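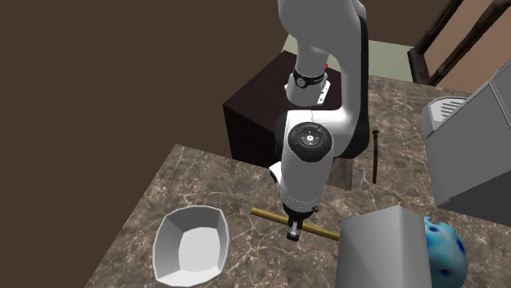

Unit 3. Countertop Stone: Classification and Care

Stone sold for kitchens is grouped first by mineral content and only then by color or trade name. Marble is mostly calcite, a calcium carbonate mineral that rates 3 on the Mohs scale. Granite contains quartz and feldspar and is considerably harder. Showrooms do not always keep the two apart, so students should learn to work from composition. A marble countertop such as the one under the white arm falls in the carbonate group, and everything in section 3.2 applies to it.

3.1 Origin
Marble forms when limestone is recrystallized by heat and pressure. The original bedding and most fossils are lost. Clay, iron oxides and organic matter in the limestone supply the color of the finished stone.

3.2 Acid etching
Vinegar, lemon juice and wine react with calcite and leave a dull mark. An etch is a loss of polish, and a sealer does not prevent it. A stain is a foreign substance held in the pores. The two are treated differently: etches are repolished, stains are drawn out with a poultice. Record which one you have before choosing a method.

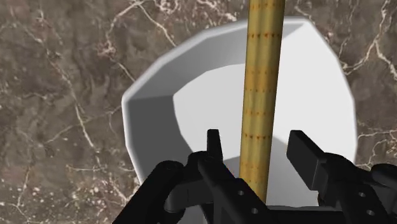

Veins are fractures or seams later filled or altered by other minerals. Their width, spacing and branching are noted on the slab sheet along with the ground color. For a dark brown and taupe ground with lighter beige patches, like the surface around the white bowl, enter "mottled" under ground and "thin, branching, white" under veins. Do not enter a quarry or a country on the basis of color alone.

3.3 Slab sheet exercise
Use the Feltow and Caruso sample sets in the cabinet. Set Himard is incomplete and was withdrawn in February. Describe 27 samples. Each entry needs ground, veins, finish and suspected mineral group. The acid test is done on the sawn back of the sample, never on the polished face.

Sheets are due April 6, 2024, to Lærke Ragnarsson. The exercise is marked out of 100.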